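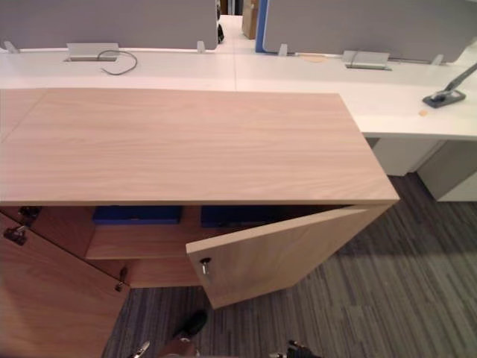
# Two-armed office robot back on door work at Skomstead after gripper rebuild

Wendgate has returned its two-armed robot at Skomstead to work on office furniture, following a rebuild of both grippers and a full recalibration of the arms. The machine had been restricted to tabletop tasks after it began to lose hold of cabinet doors part of the way through their swing.

The work was finished in July. It was led by Rimantas Uibo, who maintains the machine, with parts from the gripper supplier Lambrakis. No change was made to the arms themselves, and the Trumix controller was kept on its existing release throughout so that results before and after could be compared.

## The fault

The first sign was an increase in failed door openings. The robot would bring a gripper to the edge of a door, close on it, and start to pull. On a growing number of attempts the fingers then slid off the edge. The controller read the finger position as a successful grasp in nearly every one of these cases, and the failures did not show up in the error log. They were picked up by Veronika Farkas, who was going through the session records for a different purpose and saw that the count of completed openings no longer matched the count of grasps.

A log search put the number of affected attempts at 363. Most were on the right arm, although the left arm showed the same pattern more weakly.

Three causes were considered: a drift in the camera calibration, low grip force, and mechanical play in the gripper. Calibration was checked first as the cheapest to rule out. It was slightly off, by an amount that Uibo describes as "worth correcting, but too small to explain a finger missing the edge of a door". Grip force was measured with a load cell held between the fingers and came out within the supplier's limits on both sides.

The play was found with a dial gauge. With the fingers closed on a steel block and a light sideways load applied, the tips of the right gripper moved by 2 mm. The left gripper moved by less than half of that. On a flat object lifted straight up, movement of this size makes little difference. On a hinged door the direction of the load changes as the door swings, and the fingers were being levered round until they let go.

## Strip-down and parts

Both grippers were taken off at the wrist and stripped on the bench. The pivot pins in the finger linkage were worn on one side, and the bushes they run in had gone slightly oval. Wear on the right gripper was heavier, in line with the gauge readings. The right arm has done most of the door work since the machine was installed.

Lambrakis supplied hardened pins and a set of new bushes. The housings were kept. The fingers were also kept after being checked for straightness, apart from one on the right gripper which had a small burr at the tip. It was dressed with a fine stone and refitted.

Order of work on each gripper was as follows:

1. Park the arm, remove power at the controller and lock off.
2. Disconnect the gripper cable at the wrist and mark the connector position.
3. Undo the flange screws evenly and draw the gripper off square.
4. Press out the pins and old bushes, clean the bores, press in the new parts.
5. Refit, torque the flange screws in a cross pattern, reconnect the cable.
6. Home the gripper with nothing between the fingers and record the closed position.

Step six was carried out twice on the right side. The first homing run gave a closed position well away from the stored value, and the cause was a fold of protective film left between the fingers from packing. The film was removed and the run repeated.

Uibo also re-routed the gripper cable on the right arm. It had been tied tightly at the forearm, leaving too little slack at the wrist for the full range of rotation, and the outer sheath was scuffed at the point where it bent. The inner conductors tested sound, so the cable was sleeved and tied again with a longer loop. A replacement is on order and will be fitted at the next planned stop.

## Recalibration

With the grippers back on, the arms no longer matched their stored tool offsets. New offsets were taken for each side by touching off against a fixed point from several directions. The camera-to-arm calibration was then repeated from the beginning using a printed target held in each gripper in turn.

Farkas ran the calibration. She recorded up to 80 target positions per arm and discarded those in which the target was blurred or lay too near the corner of the view. The remaining positions were solved in one batch. A second, smaller set was kept back and used only for checking.

The result was accepted at the second attempt. The first was rejected when the check positions for the left arm showed a steady offset in one direction – traced to a target that had been clamped slightly out of square.

## Testing on the cabinet

Testing took place in the open-plan office, on a low cabinet in pale wood finish standing against a long white desk. It was picked as a test piece on several grounds. The door is hinged at the side, there is little to hold other than the edge, and the key stands in the lock close to where the fingers need to go.

The key had been a problem in its own right. Earlier motion plans treated the door as a flat board, and a gripper approaching the lock side could catch the key. The collision model now includes a small keep-out volume around the lock, and the approach has been moved down the edge of the door. Sawsan Hijazi, who writes the motion plans, said the change was due in any case.

"The repair gave us a reason to do it at the same time," she said. "If we had left the old approach in place we would have been testing new bushes against an old plan, and any failure could have been either."
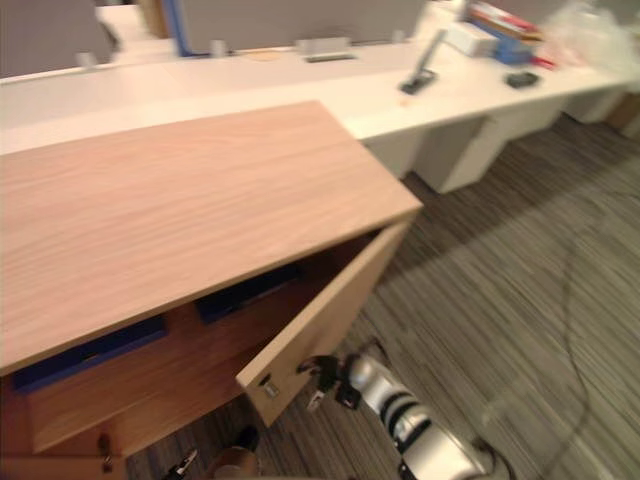
*Photo: Veronika Farkas / Wendgate*

The low position of the door is demanding for the arm. The gripper works just above the carpet with the forearm angled steeply, and there is limited room to correct if the hand arrives too low. Hijazi set a minimum height above the floor for every waypoint and reduced the speed over the last part of the approach. The pull itself is now planned as an arc about the hinge line, with the wrist turning to stay square to the door edge. Previously it was a series of short straight moves, which added to the side load on the fingers.

A run of 200 openings was set as the acceptance test, divided between the two arms. The cabinet was left with its usual contents. Each opening began with the door unlocked and resting slightly ajar, and was counted as complete when the door had passed a set angle and the gripper had released it without contact with the key or the carpet.

No slip of the kind seen before the rebuild was recorded. A small number of attempts were stopped by the controller on the height limit, all of them early in the run and all on the left arm. The limit was found to have been entered against the wrong reference frame for that side. It was corrected and the stopped attempts were repeated.

The dial gauge check was carried out again at the end of the run. Movement at the finger tips was too small to read reliably on both grippers.

## Changes to the maintenance plan

The gauge check has been added to the routine inspection, where previously only grip force and cable condition were recorded. Bushes will be replaced on measured play, with no fixed interval for the time being. Wilma Strachan, who is responsible for the Skomstead site, said an interval would be set once there were enough readings to base one on.

Door work will also be shared more evenly between the arms. Until now the planner chose the right arm whenever both could reach, a default left over from commissioning. It will in future choose the arm with the fewer recorded pulls, provided that the approach is clear.

The logging fault has been dealt with separately. The controller now compares finger position at the start and end of each pull and records a slip if the two differ by more than a set amount. Craig Gunn of Trumix, who worked on the change, said it needed no new sensors and would be offered to other users of the controller once it had been tried for longer at Skomstead.

The worn pins and bushes have been sent back to Lambrakis for measurement. The replacement cable for the right arm has not yet been delivered.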